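Wundholm Code of Practice
Robot handling of packaged goods in kitchens 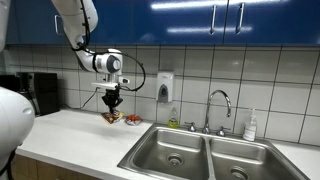

Vol. 19, p. 200

The Wundholm Code is a set of working rules for robot arms that pick up small packaged goods, such as snack bags, on kitchen worktops. It was drafted by Min-kyu Chae and Rónán Mac Mathúna and first issued at Drorna in May. It has 37 clauses.

Clause 4 deals with approach. Over a soft bag, a two-fingered gripper should point straight down and close on the top of the package. Printed film creases easily, and the code asks for the lowest grip force that will hold the load.

Clause 11 covers the work area. Packages are to be set on open counter, clear of the sink, and a second item may lie near the first provided that the fingers can close without touching it. Cables on the outside of the arm must have enough slack for the wrist to turn - but not so much that they catch on taps or handles.

Operators keep a written record of each dropped or torn package. The Wodon edition adds a form for this purpose (see p. 53).

See also: Gripper; Food packaging; Mac Mathúna scale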